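Multameo Table Guide
Section 2: Setting Out the Fruit Tray

This is the fun part, and it takes less than 20 minutes!
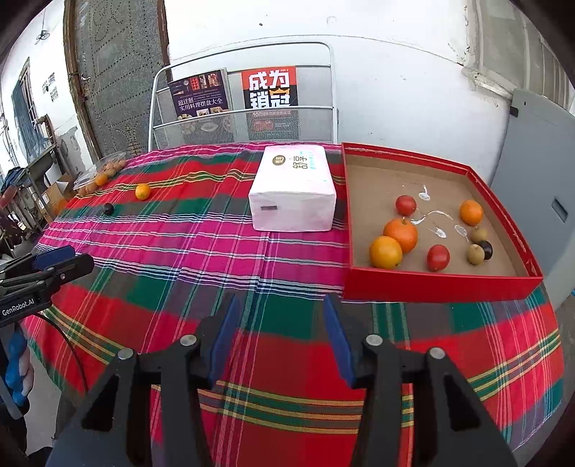 1. Spread the tablecloth and smooth it from the middle out. A bright plaid is wonderful under fruit.
2. Put the shallow tray down flat, then add the oranges first. They're the biggest, so everything else can tuck in around them.
3. Fit in kiwifruit and plums, leaving some of the tray floor showing.
4. Lay small spoons between the fruits (so handy for kiwi!).
5. Set the tissues within easy reach of the tray.

Note: Extra fruit can sit right on the cloth. It looks generous, and people help themselves sooner.

Caution: Don't lift a full tray by one rim. Slide a hand under the base and keep it level.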